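How Mirrors Work, and How People Decorate Them
A Discovery Page for readers aged 8 to 12
Published by the Nusden Children's Museum, Learning Department
2022-10-23

Most homes have at least one mirror. There may be one in the bathroom, one in the hallway and a small one folded up in a bag. People look into them so often that they seldom look at them. These pages explain what a mirror is, why it shows things the way it does, and why people have gone to so much trouble over the frames.

What is a mirror made of?

A modern household mirror has two main parts. The front is a flat sheet of clear glass. Behind the glass is a very thin coat of metal, usually aluminium or silver. The metal does the reflecting. The glass keeps the metal flat and protects it from scratches and damp air. A layer of paint on the back protects the other side.

Before glass mirrors were common, people polished pieces of metal or stone until they were smooth enough to show a face. Still water will do the same job, although it can only be used lying down flat.

Why can we see ourselves in it?

Light travels in straight lines until it meets something. When light from a lamp or the sun lands on your face, some of it bounces off in every direction. Part of that light reaches the mirror and bounces again, and part of what bounces from the mirror enters your eyes.

A wall also bounces light. The difference is in the surface. A painted wall may feel smooth, but to light it is bumpy, and the light is scattered all over the place. A mirror is so smooth that the light leaves in an orderly way, at the same angle at which it arrived. Scientists call this the law of reflection. You may test it with a rubber ball. Roll the ball straight at a skirting board and it comes straight back. Roll it at a slant and it goes off at a slant on the other side.

This is also why a mirror shows much more than the person in front of it. Lights on the ceiling, a window behind you and the leaves outside that window can all appear in it, provided that their light strikes the glass and bounces towards your eyes. A mirror on a wall can therefore make a room seem brighter and larger than it is.
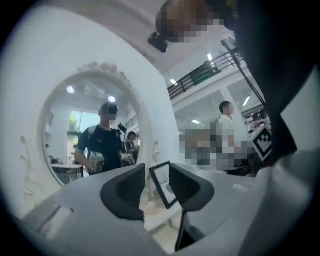 Hendricks writes that the mirror in the hall at home makes the hall look twice as long, and asks whether the room inside a mirror is really as deep as it seems. The Learning Department is pleased to answer. In a flat mirror, every object appears to be as far behind the glass as it really is in front of it. If you stand 3 metres from the mirror, your reflection seems to stand 3 metres behind it. There is no space there, of course, but your eyes and brain follow the light back in a straight line and place the picture where the light seems to have started.

Does a mirror swap left and right?

Many people say so, but it is better to say that a mirror swaps front and back. Stand before a mirror and raise the hand nearest the window. The hand nearest the window goes up in the mirror as well. Nothing has changed sides. What has changed is the direction the figure faces: you face the wall, and your reflection faces you.

Writing is different because of the way we hold it. To show a page to a mirror, we normally turn the page around, and it is this turning that makes the letters run the wrong way. Print a word on clear plastic with a marker, hold it so that you can read it, and look past it into the mirror. The reflected word can be read as well.

Why do mirrors have frames?

A frame has practical work to do. The edge of a sheet of glass is its weakest part and can be sharp. A frame covers that edge, holds the glass steady and gives the maker somewhere to attach a hook or a stand.

A frame is also a place for decoration. Long ago a large piece of good mirror glass cost a great deal of money, and owners wished it to look important. Carvers surrounded the glass with flowers, leaves, shells and curling lines. The curling lines are called scrolls, after the rolled-up paper or parchment they resemble. When something is covered in this sort of decoration, we say that it is ornate.

Carving by hand is slow. Today many ornate frames are made in moulds. A soft or liquid material is pressed or poured into a hollow shape and left to harden -- much as jelly sets in a bowl -- and the finished piece is painted white, cream or gold. One mould can be used again and again. It can be difficult to tell from across a room whether a frame was carved or moulded.

Mirrors and tables together

A vanity table, also called a dressing table, is a table with a mirror at the back. A person sits at it to brush their hair or get ready for the day. The word "vanity" can mean being too proud of how one looks, but here it is only the name of the furniture.

The mirror may be oval, round, square or made in three panels joined by hinges. A round mirror is a comfortable shape for showing a head and shoulders. The tabletop is for small belongings, and many people also keep on it something they simply like to look at, such as a plant or a few words in a picture frame. 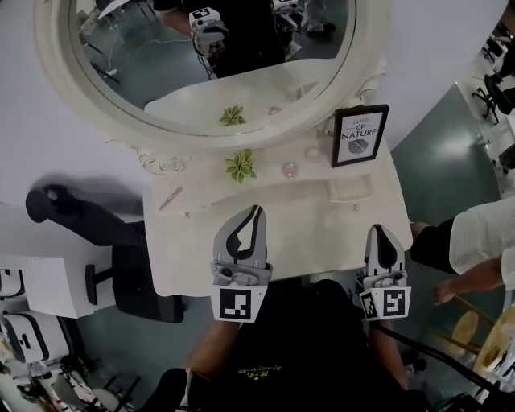 Things placed close to the glass seem to come in pairs. A plant near the mirror has a second plant behind it, and the second one shows the side that would otherwise be hidden. Shopkeepers make use of this. A row of 4 cakes set before a mirror looks like a longer row, and the customer can see both sides of each.

The angle from which you look matters too. Someone seated at a vanity table sees their own face. Someone who stands and looks down into the same mirror may see the tabletop, or the floor. The mirror has not moved, but the light reaching that person's eyes has come from a different part of the room.

An activity to try: the hidden coin

You will need a small mirror that stands up by itself, a coin and a book. Please ask an adult to help you set up the mirror.

Stand the mirror at the back of a table. Place the book upright on the table, facing the mirror, and lay the coin between the two. Sit so that the book hides the coin from you. Now look in the mirror. Move the coin a little at a time, and find out where it can be seen and where it cannot. Change seats with a friend and try again. You may wish to draw a plan of the table and rule the path of the light on it in pencil.

In July this activity was tried by 55 visitors to the museum's Plollia Room. Almost 12 of them asked to use a second mirror, and this is recommended. Two mirrors standing at a corner will show several coins, and the number grows as the corner is made narrower.

Looking after a mirror

Use a soft, dry cloth to wipe off dust. Sticky fingermarks may be removed with a slightly damp cloth. Water should never be sprayed straight onto the glass, as it can run behind the frame and damage the metal coat, leaving dark spots at the edge. In an ornate frame, dust settles in the hollows between the petals and scrolls -- a clean, dry paintbrush will reach it. Large mirrors are heavy and must be moved by adults only. If a mirror breaks, keep away from the pieces and call a grown-up at once.

Words to remember

Reflection: light bouncing off a surface, or the picture we see when it does.
Ornate: covered with a great deal of decoration.
Scroll: a curling line or shape used as decoration.
Mould: a hollow shape used to form a soft or liquid material.
Vanity table: a table with a mirror, used when getting ready.

The next page in this series, prepared with Greltateck, is about curved mirrors and spoons.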